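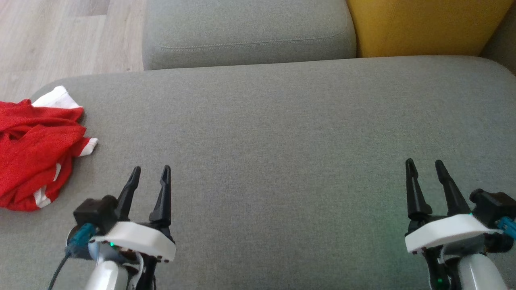 Good evening, everybody, and thank you for coming out. I'm going to talk about Pratuvlow, the two-armed laundry robot that Danai Christodoulou and I have been building between her apartment and the shared workshop on Pelkonen, and I'll try to stay out of the weeds, although those of you who know me know how that usually goes. (Pause, let people sit down.) The goal is easy to say. We want it to pick up a shirt, spread it out and fold it well enough that you'd put it in a drawer without doing it over. We work on the sofa because that's where the clean laundry lands in a real home, at least in mine, and you can see the big gray seat with a bare stretch between the grippers and a red and white heap off to the left. That bare stretch is the work area. We fought over how wide to make it for most of April, and I'll come back to that.

Say hello to the Prorport people in the back if they made it. They lent us bench space before we had any right to ask.

Start with the arms, since that's what people ask about first. Two of them, side by side, base to base, each with a plain gripper that has two black fingers. No hands, no suction, no clever little thumb. I wanted a thumb very badly, and I drew a lot of thumbs. Kosmas Raptis looked at my drawings, was kind about them, and then showed me a clothespin. So we have fingers that open and close, a white bracket behind them and a camera module next to each gripper. The gearboxes are Hondorex units we bought used, and we cleaned and regreased every one of them on Danai's kitchen table, which I would not recommend to anyone who also eats there.

(Next slide. Drink some water.)

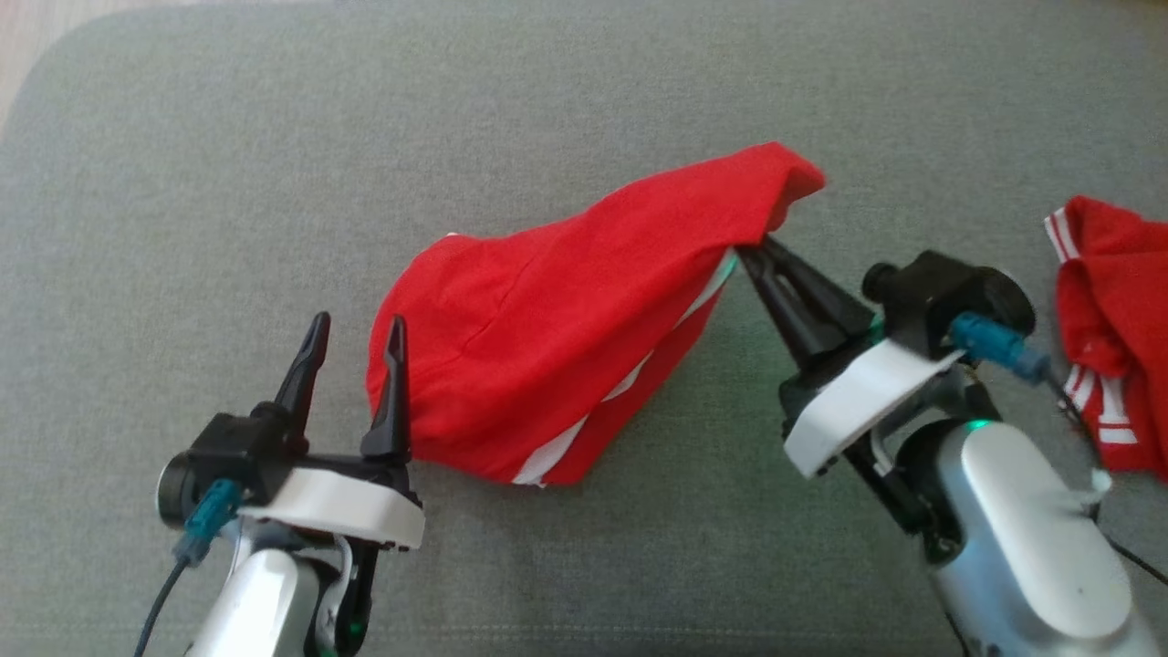

One end of the cloth held up by the right gripper. The left gripper is open.

Cloth is the hard part, and I want to spend a few minutes on why, so bear with me. A mug is the same mug every time you look at it. A shirt on a sofa is a new object every single time. It has an inside and an outside, and sleeves that go wherever they please, and half of it is hidden under the other half. When you or I pick up a shirt from a pile we barely look – we grab something, give it a shake, feel where the weight goes, and grab again. The robot has to get there by looking, and what it mostly sees is red.

So we got very fond of trim. The white stripes give the cameras something to hold on to, even when a fold breaks them up into pieces. Find a bit of white, follow it, and you have a fair chance of being at an edge, and an edge is a place you can pinch. Zdeňka Malý wrote that part of the code, and she tested it first on dish towels with a border, then on her nephew's soccer kit, and she has been very patient with my questions. (Zdeňka is here tonight, make her wave.)

Be honest about the lighting here. The arms have little green indicator lights, and the glow gets onto things. For a good while the software thought the white trim near a gripper was a different color from the same trim farther down. I wanted to cover the lights with tape. Zdeňka wanted to fix it in software, and she won, and she was right, because I also like to know when the thing is switched on.

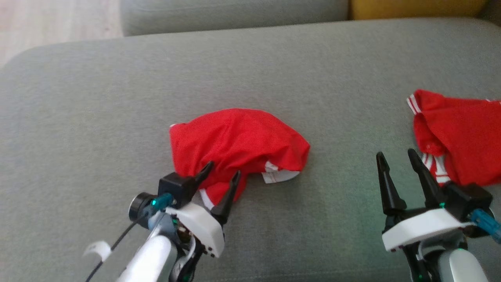
Left gripper in the shirt, second red shirt over at the right edge.

Now, which arm goes first? You would think it doesn't matter. We started out with the right arm always leading, because I'm right-handed and it simply looked natural to me. Then Myrto Sotiropoulos went through our recordings, all 3,601 grasp attempts, sitting there with a pot of tea, and told us we were reaching across the pile for no good reason and dragging the other shirt along. Now whichever arm has the shorter reach to a decent edge goes first, and the other one stays up and out of the way until it's needed. It's a small change and it made the whole thing much calmer to watch.

Tell the story of the cable. (Keep it short!) The camera cables come down beside the arms, and if you leave too much slack they wander into the laundry. We had a very long evening convinced the grip force was wrong, with 33 lines in the notebook about grip force, before Paraskevi Stergiou walked in and moved a cable. 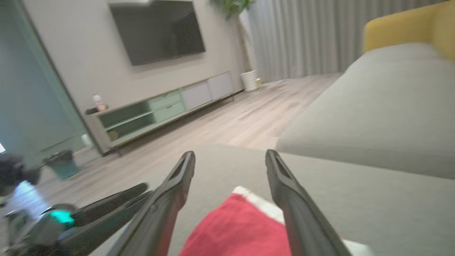 Back to the width of the work area, as promised. Too narrow, and the arms get in each other's way the moment they both want the same shirt. Too wide, and one of them ends up stretched out flat, where it's weak and shaky and I get nervous for the upholstery. We settled it by making the mounting plate adjustable, with slots for the bolts, and we still move it now and then when somebody has a new opinion.

If you want to build one, please come and find me afterward. I have a parts list, and a second list of the parts I bought and shouldn't have, and the second one is longer. Start with two arms you can lift by yourself, put them on something heavy, and practice on a washcloth before you try anything with sleeves.

Leave time for questions. Somebody will ask about socks. We haven't tried socks yet.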